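Grotum Push Kit — README

Version 3 of the kit notes. These replace the sheet packed with earlier units.

Grotum is a tabletop pushing kit for single-arm cells, sold by Fekuleck and assembled at the Prumevside workshop. It contains a rod tool, a tool adaptor, a board, a bag of shaped blocks and the control package described further down. The arm is not included. The kit has been set up on several makes of arm, and the adaptor drawing is in the docs folder for anyone who needs to cut their own.

Scope

The kit covers planar pushing only. There is no grasping, lifting or stacking in any of the supplied tasks. A task consists of a start layout, a target pose for one block, and a time limit. The remaining blocks are treated as obstacles or ignored, depending on the task file.

Mounting

Fix the board to the table before fitting the tool. The board must not shift under side load. If it does, every pose recorded afterwards will be offset and the log will give no sign of it. Perforated tables are the easiest to work with, but any flat, rigid surface will do.

Fit the rod vertically and tighten the adaptor by hand, then check it again after the first warm-up run. Set the tip so that it clears the wood across the whole working area. Boards are a natural material and move slightly with humidity, so check the clearance at all four corners as well as the middle.

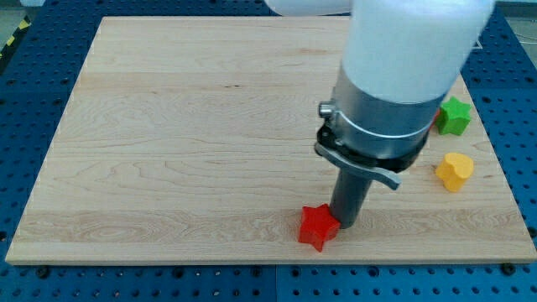 Contact is made against the side of the block, low down. Blocks with lobes or points behave less predictably than plain ones: a push near a point tends to turn the block, while a push into the hollow between two points tends to carry it along. The default planner knows nothing about this. It picks a contact from the outline and corrects after each stroke, so expect more strokes per task with stars than with squares.

Supplied data

The package includes 2000 recorded pushes for checking a new installation. Of these, 249 are marked as failed, mostly because the block slid off the tip part-way through the stroke. They have been left in deliberately and carry the flag slip or lost in the status column. Filter on that column if you only want clean strokes.

Each record holds the block type, start pose, end pose, tool path and status. Poses are given in the board frame, with the origin at the near left corner. Angles are in degrees — earlier releases used radians, and old scripts will need changing.

Running the check

Load the check task, place the blocks as shown on the layout card and start at low speed. The full check takes roughly 420 seconds. Keep hands clear of the board until the arm has parked.

Known problems

The Bhatt controller bridge drops its connection if the cell is left idle overnight. Restart the bridge before the first task of the day.

Recalibration is needed after any change of rod, including a like-for-like swap.

Block paint wears at the edges with use. Colour thresholds may need widening on older sets.

Licence

The recorded pushes may be used and shared with credit to Fekuleck. The control package is licensed per cell — see the licence file.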